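What does an architect do all day?

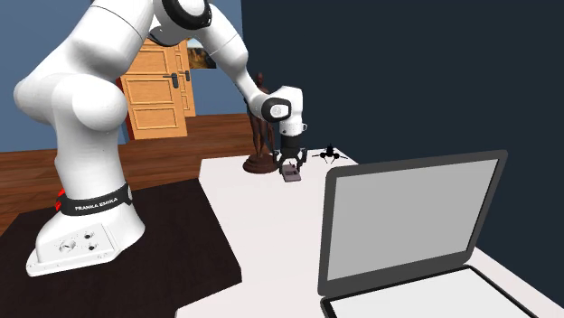 Bendville, 30 December 2023

Have you ever looked up at a big building and wondered how anybody knew where to put the stairs? Somebody had to work it out first, and very often that somebody is an architect.

Leen Ghanem is an architect here in Bendville, and when we visited her she was busy with a new library for the people of Arnambridge. She told us that she always begins by listening. Who will use the building? Where does the sun come in of a morning? Is there a lovely old tree that everyone would be sad to lose?

Then comes the drawing, and goodness me, there is a lot of it! The library has 203 drawings so far. A drawing that looks straight down, as if the roof had been lifted off like the lid of a biscuit tin, is called a plan. A drawing of one outside wall is called an elevation. And if you sliced the building like a cake and looked at the layers, you would have a section - that is Leen's favourite kind.

Of course, a library is far too big to draw at its real size, so architects use a scale. One centimetre on the paper might stand for a whole metre on the ground.

Why not try it yourself? Measure your bedroom with a grown-up, find some squared paper and draw your own plan. Don't forget the door!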